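Best way to sort a big box of cords?
Posted in Home & Storage by Amna Bugti, 11/28/21

I finally pulled the cord box out of the hall closet and wow, it is one giant knot! Paracord, craft cord, drawstrings from old jackets, all of it wrapped around itself. I want to do this properly for once. Do you sort by length, by thickness or by color? And do you wind everything up before it goes away, or is loose okay? I have a shelf that is 103 cm wide, so there's plenty of room. Any tips welcome, I'm weirdly excited about this.

Khrystyna Pavliuk
Color, color, color! I tried length first and it drove me up the wall, I had to measure a piece every time I put it back. With color you just look and grab. Get baskets with holes in the sides, the ones sold for kitchen drawers are great, and give every color its own. Don't worry about winding on the first day. Get the colors apart, let them sit in their baskets, and then take one basket at a time in front of a good movie.

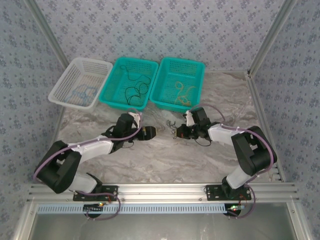 One color to a basket: light blue in the white one, black and pale yellow in the teal-green ones.

Once they're split up like this the rest is so much fun. Find an end, shake the loops loose (never pull on a knot!) and wind a figure eight around your thumb and little finger. Finish with two turns around the middle and tuck the end through. I did my whole Fidberg cabinet this way in March and I still open the door just to look at it.

Attila Erdős
Throw out the short ones. Mine are in a bag.

Inna Koval
Love the color idea, and I'd add labels! I write the length on a bit of masking tape and fold it over one end, so you get color from the basket and length from the tape. For your shelf, measure the baskets across the rim and not the bottom. I bought a set that came to 108 cm in a row and had to turn the last one sideways. Thick rope is different, it springs open in a basket, so hang that on a hook.

Amna Bugti
Thank you all! Going with color plus tape. The blue pile is already half out of the knot and I've found the drawstring from my favorite hoodie!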